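Garlic Peelers Wanted, Tukwood Kitchen

Pritcombe Foods is hiring two part-time prep workers for its kitchen in Windton. Most of the job is peeling garlic by hand, clove by clove, for our sauces and pickles.

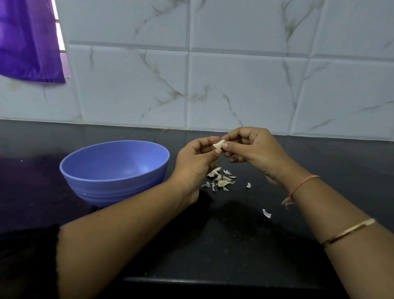

Shifts are 90 minutes, mornings only. You sit or stand as you like. Peeled cloves go in the bowl and skins stay on the counter until you wipe down. We don't crush or soak the garlic first, so short fingernails are fine but you need some patience. A trial shift is paid. Last May we went through some 600 heads, and we expect more this year.

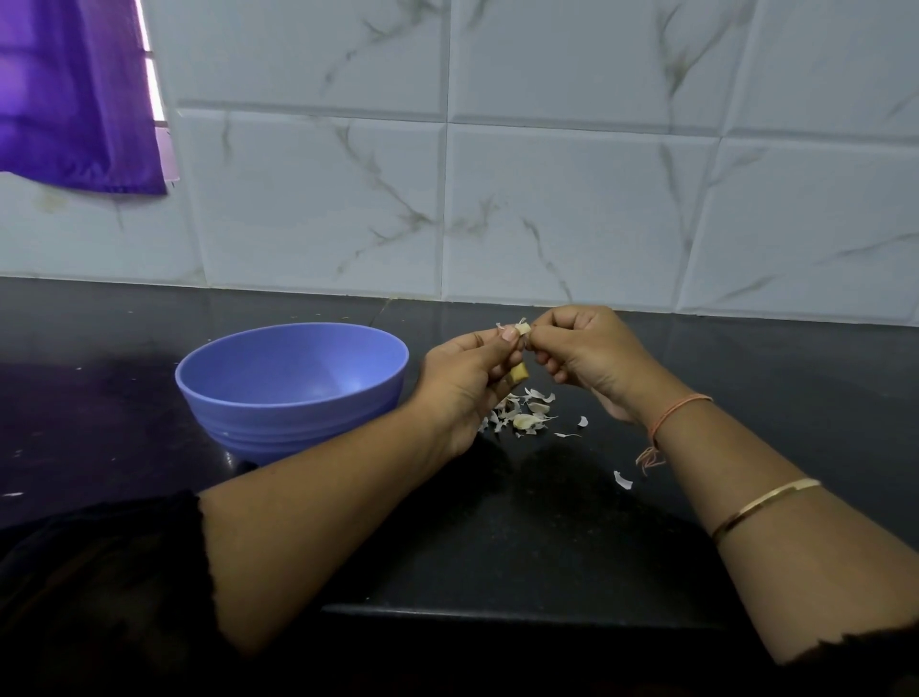 How to apply

Call or stop by the kitchen and ask for Aroha McPhee. No resume needed. Tell us which mornings you can work and whether you have any skin allergies. Start date is February 2025.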